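Chapter 8
Chores: Are We There Yet?

Wanda Dvorak and Masaru Mizuno

Before you read: make a list of what you did at home this morning. Bed, dishes, socks off the floor. Keep the list, you'll need it for the exercises.

Short answer to the chapter title — no. Longer answer, it depends on the chore. Machines have been good at stiff parts in known places for a long time. A bracket comes down the line, same spot, same angle, gets picked up. Laundry is the other end of the scale.

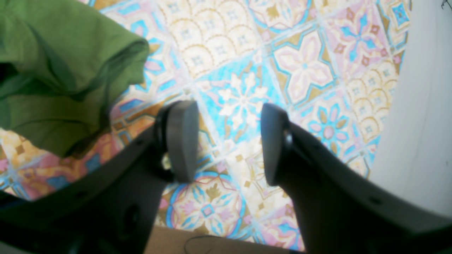 Cloth has no fixed shape, so there's no one right place to grab it. A person pokes around, finds a hem, pulls. A machine has to pick a point first and then get its fingers there. Two gray pads with a gap between them and a rumpled green cloth off to one side: that gap is where the whole problem sits. Too high and you close on air. Too low and you press into whatever is underneath. And a busy pattern like those flower tiles gives a vision system a lot of edges to sort through that have nothing to do with the laundry.

Key terms for this section: grasp point, deformable object, occlusion. Definitions at the end of the chapter.

Shop-floor people will say they solved this. Partly. The Wellberg plant in our case study handles cut fabric, but it comes in flat, one peice at a time, and someone squares the stack by hand. Toshiko Ichikawa, who ran that line, logged 71 stops in August. More than 50 were fabric that had slipped or folded over. Not motors, not software. Fabric.

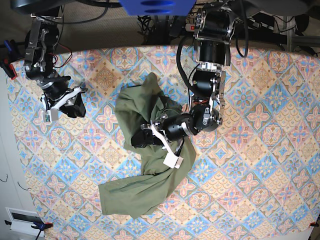 Two arms help, up to a point. One can hold while the other pulls, same as you do with a towel. But then they have to agree on timing, and on who lets go first. With one gripper in among the folds and the other still off to the left of the cloth, only half of that is happening. Look at the clamps along the table edge too. Keeping the work surface put is a job of its own, and at home your bedspread isnt clamped to anything.

So three questions for the rest of the chapter. Can it find the thing? Can it hold the thing? Can it tell when it's done? Section 8.1 takes the first, starting with socks.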